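Keeping a flour notebook, and why my bread got better in the second winter

I started to bake bread when we moved to the flat above the Hoxha bakery. It sounds foolish to bake when there is a bakery under your kitchen floor, and my husband said so more than once. But the smell came up through the boards at four in the morning and I was awake anyway, so I thought I could also do something with my hands.

The first loaves were bad. I will not pretend they were charming and rustic. They were flat and grey and had a wet line along the bottom, and we ate them toasted with a lot of butter. I followed a recipe from a library book that gave all amounts in cups, and my cup was a big one with a chip in it. When the loaf was different each time I blamed the oven, then the yeast, then the water in this town, which is very hard and leaves a white ring in the kettle.

What changed was that I bought a small notebook and a scale. The scale is the cheapest one that Bostari sell, with a glass plate that shows every fingerprint. The notebook has squared paper, the kind we had at school in my country, and I still write better on squares than on lines.

On each page I put the month, the flour, the weight of the water, how warm the kitchen was, and one sentence about the result. Only one sentence. In the beginning I wrote long complaints and later could not find anything in them. Now a page says for example: "March. Vumari strong white, 700 g. Kitchen cold, 17 degrees. Rose slowly, good crust, a little sour." When I read this I know exactly which loaf it was, and I can almost taste it again.

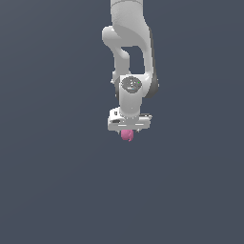
The second thing the notebook taught me is that flour is not one thing. I grew up with one flour in the house, in a paper sack, and it was called flour. In the shops here there is a whole shelf. I tried the Alomano bread flour first, which drinks a lot of water and makes a strong dough that pulls back when you stretch it. Then I tried the Vumari one, which costs less and is softer. For three weeks I used the same amount of water for both and could not understand why one dough sat up nicely and the other ran across the table like a pancake. It was all there in the notebook, but I had not looked at two pages side by side.

So I began to hold back a little of the water. If the recipe says 480 grams, I put in 450 and keep the rest in a glass next to the bowl. I mix, I wait for twenty minutes, and then I feel the dough. If it is stiff like modelling clay I add from the glass. If it already sticks to my fingers I drink the water myself. My mother did this without thinking and without a scale, and when I was a girl I believed she was only being slow.

The waiting is important. I read in two or three places that you must knead for ten or even fifteen minutes, and I did it with great effort and sore wrists. Now I knead for perhaps four minutes, leave the dough under a cloth, come back and fold it over itself a few times, and leave it again. After three rounds of this it is smooth. I do the ironing in between, or I answer letters. The dough does most of the work by itself, and I am a bit ashamed how long I fought with it.

I should say something about the temperature, because in the summer all my careful numbers stopped working. Our kitchen looks to the west and by five o'clock in July it is hot enough to melt the butter in its dish. A dough that needed four hours in March was ready in less than two, and I found it lifting the plate that I had put over the bowl. I baked it quickly and it came out with big holes at the top and nothing much in the middle. The next time I put in half of the yeast and used water from the fridge, and that was a good loaf. I wrote it down and underlined it.
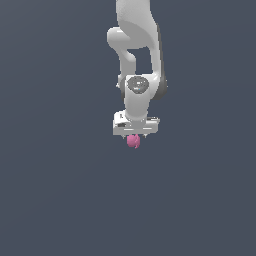
The salt I have stopped changing. Two grams for every hundred of flour, so fourteen for my usual loaf. One time I forgot it completely and wondered for a whole evening what was wrong with the bread, which looked perfect. My husband ate two slices and said it was like eating a pillow. Since then I weigh the salt before everything else and put it in a little dish where I cannot overlook it.

For baking I use a heavy iron pot with a lid. It belonged to the people who lived here before us and they left it in the oven, with a wooden spoon inside. I heat it empty for half an hour, and then I lower the dough into it on a sheet of baking paper. The first twenty-five minutes with the lid, the rest without. If you do this, please use proper oven gloves and long sleeves. I have a small mark on my left arm, shaped like a bean, from the morning when I thought that a folded tea towel was enough.

I also tried rye, and I am not finished with it. Rye dough never becomes smooth, it stays like wet cement, and you have to accept this and push it into a tin with a spoon. My first one I cut when it was still warm and the knife came out covered in paste. A rye loaf has to rest until the next day, wrapped in a cloth, and it is better on the third day than on the second. This is hard when you live with hungry people. My last attempt had caraway seeds in it and half white flour, and it disappeared before I could test what it was like on day three – so that page has no sentence at the bottom.

People sometimes ask if it is cheaper than buying. I never made the full calculation. The flour is not expensive but the oven is, and in winter I tell myself that it also heats the kitchen. I still buy from the bakery downstairs, mostly the small rolls with poppy seeds which I cannot make as well, and a plaited loaf for holidays. Once I brought them a piece of my own bread. The woman behind the counter pressed it with her thumb, smelled it, and said that it needed ten more minutes. She was right. I have baked everything ten minutes longer from that day and the crust now makes a crackling noise when it stands on the rack.

The first notebook is full and the cover has come off. I started the second one in October. On the first page I copied the few things that I always look up: the salt, the water for each flour, the minutes with and without lid, and the summer rule about half the yeast. The rest of the old one I keep in the drawer with the candles. Next I want to learn how to keep a sourdough starter alive, as the one I have now smells of nail varnish and I am not sure if I must feed it more or less. If you know, please write it in the comments, and tell me also which flour you use.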